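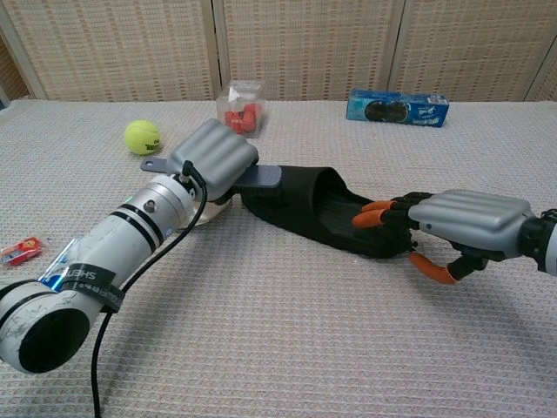
Folding screen with woven panels, table with a waffle-textured cloth

Home » Community Help » Blogs and Fan Sites » Photos and Permissions

Got a bill for celebrity photos on my small blog. Do I have to pay it?

Posted by porchlight_gossip

I run a celebrity news blog in my spare time. It's hosted on Vesto, on the second cheapest plan. I write mostly about TV actors and their families: who was seen where, who wore what to a premiere, whose kid started college. A good month is 1,000 visitors. I have one ad box in the sidebar and it doesn't pay for the hosting.

On Friday I got an email from a company called Roletti. They say they act for a photo agency, Le Goff, and that 6 of the agency's pictures are on my site without a license. They want $1,092 for past use. The email has a case number, a link to a payment page, and a PDF with screenshots of my posts. The screenshots are real. They are my pages.

Where the pictures came from:

Four of them I saved from Allside, which is a much bigger entertainment site. I put "Photo: Allside" under each one and linked back to the article.

One came from an actress's own social account. She posted it herself, so I assumed it was fine. I saved it and uploaded it to my blog.

The last one I don't remember. It's in a post from before I moved to Vesto and it might have come from a fan forum.

I have not answered the email yet. I took one of the posts down Friday night and then wondered if that was a mistake, so I left the others up.

What I want to know is whether this is a scam, whether giving credit counts for anything, and whether I can ask them to lower the amount. I would also like to keep the blog going, and I have no idea where small sites are supposed to get pictures of famous people. Does everybody pay for them? I'm in Ohio if that makes a difference.

marginwalker_blog

I went through something close to this two years ago with a different agency. I'm not a lawyer. I'll take your points in the order I would deal with them.

Is it a scam? Maybe, but the screenshots make me think it could be real. Don't click the payment link in the email. Look up Le Goff on your own, find the contact address on their site, and ask them whether Roletti handles claims for them and whether the case number is valid. If they confirm it, you know where you stand. If they have never heard of Roletti, you can stop there.

Take the pictures down now, all of them. You already have the PDF, but save your own copy of each post first with the date it was published, and write down where each picture came from. Removing them doesn't make the old use go away. It does stop it from getting longer, and it looks better if this goes any further. Check your media library as well as the posts. On Vesto, deleting a picture from a post leaves the file on the server, and the direct link still works. I got a second email over exactly that.

Credit is not permission. This is the one most people get wrong, and I got it wrong too. Allside most likely pays the agency for the right to run those photos on Allside. That license covers their site only. They can't pass it on to you, and linking to them doesn't change anything.

The one from the actress's account is less simple than it sounds. The person in a picture usually doesn't own it. The photographer does, or the agency the photographer works for. Stars post agency shots of themselves and some of them have gotten claims for it too. If she took the picture herself or a friend took it, then Le Goff would have no claim on it, so that one is worth asking about.

Before you discuss money, ask Roletti in writing for:

Proof that they are authorized to act for Le Goff
Proof that Le Goff owns or represents each picture
The registration number for each picture, if it is registered with the Copyright Office
How they arrived at the amount for each one

Registration matters in the US. For most American pictures the owner needs to register before filing a suit, and when they registered affects what they can ask a court for. If the pictures aren't registered, you have more room to talk. A lawyer can tell you how much more.

You can ask them to lower it. I wrote a short and polite letter saying the site was a hobby, what it earned, and that the pictures were gone. I made an offer. They came back with a number between mine and theirs, and I paid that. Get a signed release for all the pictures before you send anything, and make sure the release lists each one. Don't write "I'm sorry I stole your photos" or anything like it. Stick to facts.

For a sum this size, an hour with a copyright lawyer is worth the money. Some state bar associations have a referral line with a cheap first talk. Some places also have volunteer lawyer groups for the arts, and a few of those help bloggers. I'd do that before making an offer.

Don't ignore it. There is a time limit on these claims, but it's long enough that waiting it out is a bad plan.

tvnut_dayton

just delete everything and dont reply. they send thousands of these and they arent going to take a blog with 1,000 visitors to court. my cousin got one and threw it out and nothing happened. also its fair use if you arent making money

redcarpet_archive

I wouldn't follow the post above. Not making money helps a little in a fair use argument, but it doesn't settle it, and you do have an ad on the page. Using a whole photo to show the same thing the photographer was selling it for is a weak case. If you had been writing about the photo itself, say whether it was retouched, you would have more of an argument. Some of these companies do drop small claims and some don't. You can't tell from the outside which kind you have.

The first reply covers the claim well, so I'll answer the other part, about where to get pictures.

I've kept a fan archive going for a long time, and I had to clean it out once. I went through 29 pages one by one and pulled everything I couldn't trace. What I use now:

Embeds. If an actor posts a picture publicly, use the embed code from the site in place of saving the file. The picture stays on their server, and if they delete it, it disappears from your page. Courts in the US haven't all agreed on embeds, so it's lower risk, and I wouldn't call it no risk.

Press sites. Networks and studios have media rooms with cast photos and stills. Read the terms. Many only want them used for coverage of that show or movie, and some ask you to sign up as press first. I was turned down by two and accepted by three with a site not much bigger than yours.

Creative Commons. People who go to conventions and premieres sometimes put their own pictures online under an open license. Search by license, and copy the credit line the way they ask for it. Check whether it says noncommercial, on account of your ad. Check too that the uploader looks like the one who took it. A single perfect red carpet shot on an account with nothing else is a bad sign.

Your own. If you ever go to a taping or a stage door, you own what you take. Follow the rules of the venue.

No picture. About half my posts have none now and the traffic stayed the same. People come to read who is dating whom.

I keep a plain spreadsheet with the file name, the page it came from, the license, and the day I got it. It takes a minute per picture. It would have told you where that sixth one came from.

One more thing, for the post you moved over from your old host: check whether the old site is still up somewhere. Mine was. The free account had never been closed and it still had every picture on it.

porchlight_gossip

Thank you, this helps a lot. I checked the Vesto media library and all the files were still there, including the ones from the post I took down Friday. They're deleted now and I saved copies of the posts first. The old site was already closed.

I wrote to Le Goff through the form on their own page to ask about the case number. I also called the bar referral line and have a phone appointment. I won't send Roletti anything until after that. The actress tagged a photographer in her post, which I never noticed, so I'm going to bring that up with the lawyer.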